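Unit 6: Hand-held grippers, the Sidodine kit

The kit is sold by Wurkdale as a pair, one for each hand. We look at it here as a buyer would. Read the maker's sheet before the session.

Fingers and pads
Each arm turns on a large silver screw at its base. The blue pads are textured and angle in towards each other. Note how far the arms open when the tool is held over bowls and dishes.

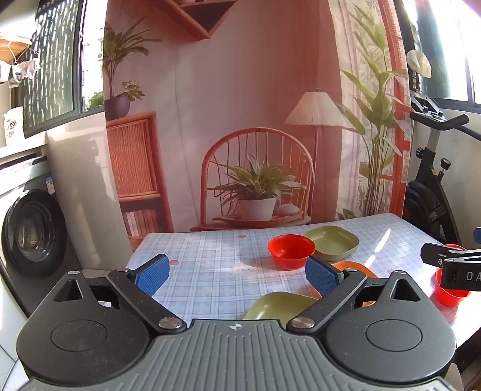
Points to check before buying
Price of spare pads
Play in the arms after 200 grips
Weight in the hand after 60 minutes

Write up 2 of these for the Nundgate session.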